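Neues vom langen Tisch: Im Drurklow wird wieder gemeinsam gegessen

31. Juli 2018

Ich war ja skeptisch, als Neelam Nigam mir im Frühjahr schrieb, dass sie den Mittagstisch im Drurklow wieder aufmachen will. Der Raum stand ewig leer, die Küche hinten war eine bessere Abstellkammer, und wer das alte Linoleum noch kennt, weiß, wovon ich rede. Jetzt war ich zum ersten Mal seit der Wiedereröffnung da und muss sagen: Hut ab! Es riecht nach Kreuzkümmel bis runter ins Treppenhaus, und einen Platz am Fenster habe ich natürlich nicht mehr bekommen.

Gekocht wird an drei Tagen in der Woche, immer ein Gericht mit und eins ohne Fleisch, dazu Reis und ein Schälchen Eingelegtes. 6 Euro kostet der Teller, Kinder zahlen die Hälfte. Am Herd steht meistens Sneha Awasthi, die vorher bei Joshi am Bahnhof gekocht hat (ja, genau, die mit dem Linsentopf, für den ich früher durch die halbe Stadt geradelt bin). Der Linsentopf ist auch wieder dabei, ein bisschen schärfer als damals, finde ich. Sneha sagt, das bilde ich mir ein.

Für den Umbau sind rund 2000 Euro zusammengekommen, das meiste davon beim Hofflohmarkt, weitere 728 Euro hat das Sommerkonzert von Nuvunus gebracht. Davon gab es einen gebrauchten Herd, eine Spüle, die nicht tropft, und neue Farbe an den Wänden. Geschirr und Tischwäsche sind bunt zusammengewürfelt, und gerade das mag ich. Mein Liebling ist die karierte Decke mit den Filzsternen auf dem runden Tisch. Besteck nimmt man sich selbst aus dem Kasten, und wer will, isst mit Stäbchen. Ich habe es beim Reis versucht und bin nach ein paar Minuten reumütig zum Löffel zurückgekehrt.
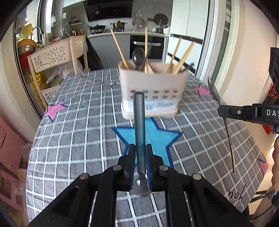
Löffel und Holzstäbchen am runden Tisch, darunter die Decke mit den Filzsternen.

Ab Oktober soll es zusätzlich einen Abendtermin geben, erst mal einmal im Monat, mit Suppe und Brot von der Bäckerei Gunik. Neelam sucht dafür noch Leute, die beim Schnippeln helfen, und auch jemanden mit Auto für den Großeinkauf. Wer Lust hat, meldet sich einfach beim Mittagessen bei ihr oder wirft einen Zettel in den Kasten an der Tür von Raum 401. Einlass ist ab zwölf, gegessen wird, bis die Töpfe leer sind, und das ging bei meinem Besuch ziemlich schnell. Nachtisch gab es auch, Grießpudding mit Kardamom, aber da war ich leider schon zu spät dran.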